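Indlow Opens Free Microwave Lending Shelf in Floltthorpe

Reheating is the cooking most people do, and it now has its own program
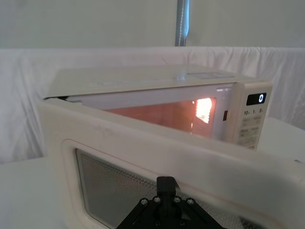

FLOLTTHORPE – Household reuse group Indlow will begin lending countertop microwaves this October, on the theory that a person who has just moved into an apartment with no stove should still be able to eat a warm burrito.

The shelf opens Sunday with 132 microwaves, most of them plain white and all of them secondhand. Each one has been cleaned, tested and fitted with a working lamp, so borrowers can watch their soup boil over in good light. Scuffs on the door have been left alone.

"People apologize when they donate a microwave with a scratch on it," said Frida Lund, who runs the program. "It's a microwave. We were going to put leftover chili in it."

Loans run for up to 145 days and cost nothing. Borrowers are asked to wipe down the inside before returning the oven, a request Indlow describes in its two-page agreement as "sincere." The door mesh and seal are checked again on return, and anything that fails is sent for recycling.

The group collected 300 ovens over the summer. Many did not make the cut, including several that smelled of fish.

"We aired them out for a week," said Anil Shenoy, who leads the repair bench. "The fish won."

Microwaves can be picked up at the Indlow storefront in Floltthorpe from 10 a.m. Borrowers should bring proof of address and a second pair of hands, or a cart. Turntable plates are packed separately – please don't leave without one.

Press contact: Mathias Eberhard, Indlow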